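Ticket 463 – Planner drops the door from the collision scene after a restart
Product: Wimura planning stack, Dreris grasp node
Status: open, workaround in place
Opened: 2026-04-24

Hi again! So this one took me most of the morning and I'm still not sure whose bug it is, yours or ours.

We run the laundry task on the Fenitz bench, two arms, head camera only. When I restart the Dreris node in the middle of a run, the washer body comes back in the collision scene but the open door doesn't. The planner then happily sends the left arm on a straight line through where the door is. I caught it in the preview, thank goodness, and hit stop.

What I tried:
– cleared the scene cache and restarted. Same thing.
– raised the depth timeout from 40 to 200 ms. Same thing, only slower.
– rolled back to build 56. Door shows up every time!

My guess is the glass. Depth has big holes there, and I think the newer build throws out any cluster with too many missing points (the old one kept the dark outer part and filled in the rest).
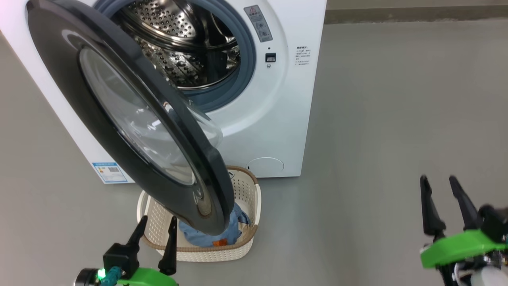 For now I've added the door by hand as a fixed box in the scene file, padded a bit on the basket side, and the plans go around it in preview. Not great, because the box stays put if the door moves. Could you check whether the Lund site sees this too? They're on the same build. Logs and scene file are attached, and I can rerun whatever you need.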